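Search the repository
Type / to search Go

This site uses cookies to remember your settings. Accept all Only necessary

Brurkow Repair Log -- README

The Brurkow Repair Log is a small table of repairs of household things, made at the open repair evenings in Giscombe. One row is one object brought to the table by a visitor. The current version has 291 rows and 21 columns and was put together on 24 March 2022. It is a plain CSV file in UTF-8, with a comma as separator and a header line.

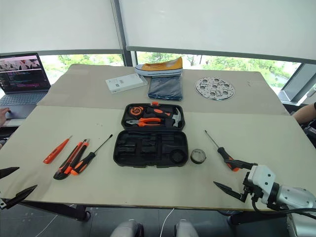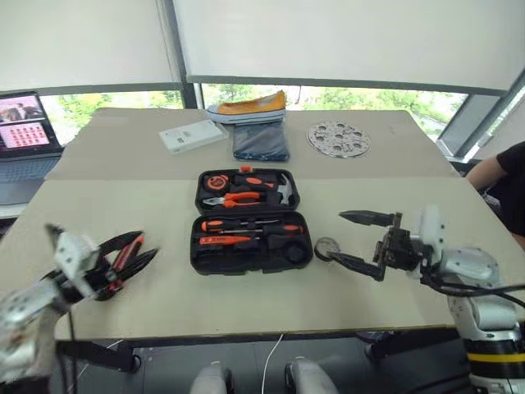
A reader of the first version wrote that the column "outcome" was not useful for her, that a lamp which works again but needs a new plug next month should not stand in the same class as a lamp which is fully repaired, and she asked if we could divide it. We agreed with this. The old class "repaired" is now "repaired_full" and "repaired_part", and all older rows were read again from the paper cards.

Files

repairs.csv -- the main table
codes.txt -- list of object codes and fault codes, with a short meaning for each
cards_missing.txt -- row numbers for which the paper card is lost
CHANGES.txt -- what was changed between versions

How the data was collected

When a visitor arrives, a paper card is filled in with the name of the object, the fault in the visitor's own words, and the age of the object if it is known. The repairer adds the rest at the end. A repair slot is 45 minutes long. If the work is not finished in this time, the outcome is "continued", and the second visit gets its own row with the same value in card_id. Please do not count such rows as two objects.

The cards are typed into the table later, usually within the same week. We use Pralier for checking the codes. It finds wrong codes but it does not find a correct code put on the wrong object, so some errors of this kind surely remain.

Main columns

card_id: number printed on the paper card. Not unique, see before.
object_code: what the object is, for example LAMP, KETTLE, CHAIR, TOY.
fault_visitor: the fault as the visitor said it. Free text, spelling not corrected.
fault_code: the fault as the repairer found it.
age_years: whole years. Empty means unknown. Zero means less than one year.
maker: empty where no name was readable on the object.
minutes: time of work, rounded up to the next five.
parts_used: free text, parts separated by a semicolon.
parts_cost: in local money, no tax included. Zero means that the part came from our own box.
outcome: repaired_full, repaired_part, continued, not_repaired, advice_only.
reason_not: filled only if outcome is not_repaired.

The other columns are explained in codes.txt.

Missing values

Most missing values are in age_years. People often inherit a thing or buy it used, and then the age is only a guess, so we prefer to leave the cell empty. For 40 rows the maker is also missing. We did not fill anything by calculation.

Known problems

The word "kettle" was used in the first months for coffee machines as well. This was corrected as far as the free text allowed it.

In December the evenings were held in the back room of the Ostapchuk hardware shop. More spare parts were near at hand there, and the rows from that month should be compared with the others carefully.

The log says nothing about how often things break in general. Visitors bring what they can carry and what they like enough to keep. Washing machines and refrigerators are not in the table at all -- not even one.

Clothes and bicycles are repaired in Giscombe too, but on different evenings and with different cards. They are not part of this log.

Privacy

The cards have a field for a telephone number. It was never typed into the table. Free text was read through once for names and addresses, and these were replaced by a single letter X. If you find one that we missed, please open an issue and give only the row number, without copying the text.

Use and license

You can use the table for any purpose if you mention "Brurkow Repair Log" and the version. If you correct something, we are glad to get the correction back. Please send it as a list of row numbers with old and new value -- a whole changed file is difficult for us to compare.

Questions can be sent through the issue page. Answers may take a week or two.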